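Pre-run bench check, two-arm cell, Jamstead room
Filled in by Jolanta, May, before the afternoon block

I'm putting my comments right on the sheet this time, so sorry in advance to whoever has to type it up. The block is for the regrasp comparison (old policy against the one trained with the short correction clips), 80 trials, split evenly.

1. E-stop, both buttons. OK. Pressed each one with the arms powered and at rest. The left one still needs a firm push. I'd like it swapped before the summer people come.

2. Arm mounts and clamps. OK. Gave both bases a good shove and nothing moved. Somebody had tightened the right clamp so hard I needed both hands to back it off and reseat it!

3. Speed limit loaded. OK. It was NOT loaded when I got here – the config had gone back to the Kopecký defaults again. Please check this one yourself even if the sheet from the morning says OK.

4. Finger screws and printed parts. OK. Went over the truss brackets with a flashlight looking for cracks. Didn't find any, but the printed parts are what I worry about most in a long block, so look again at trial 16 and every 16 after that.

5. Cables. OK with comment. I moved the arms through the start pose by hand and nothing pulled tight. The thick black one off the left gripper goes over the bottom bar of the aluminum frame, and I went back and forth on whether to call that a fail. I left it as a comment. If it snags even once, stop and write down the trial number, please don't just lift it off and keep going.
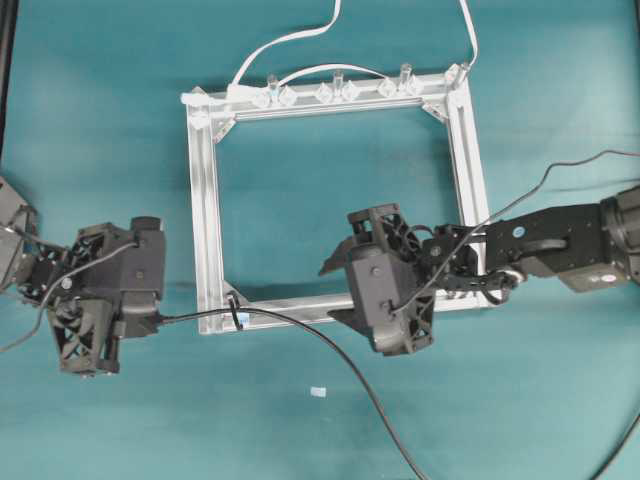

6. Work surface clear. Comment. There's a tiny white piece on the green below the frame, over toward the right gripper. Pick it up before trial one. If you can't tell what it came off of, put it in the parts dish and leave a note.

Tadeusz Laskowska: I'd fail item 5, to be fair to the method. The correction clips were recorded with the cable taped back to the arm, so if it's loose for the test we're measuring the cable as much as the policy. Tape it the same way for both halves or the numbers won't mean much to me.

OK, fair point, and I changed item 5 to FAIL, fix before start. I was only thinking about safety and forgot the comparison side of it. Tape is in the Stemwood drawer.

7. Frame and fittings. Tug each clear peg and corner bracket lightly. Not done yet, I'm leaving it until after the taping so I only have to power down once.

8. Trial order. OK. Shuffled, printed, and the operator's copy doesn't show which policy is which. Last block we ran all the old-policy trials first and I still don't trust that result. It came out 6 drops against 3, which looks great until you remember we'd gotten better at setting up by then.

9. Logging. OK. Test recording saved and opened fine on the Neltance machine. Disk has room for the whole block.

10. Second person in the room. Open. I can stay until 4:30, after that somebody needs to take over the button.

Status: HOLD until 5, 6, 7 and 10 are signed.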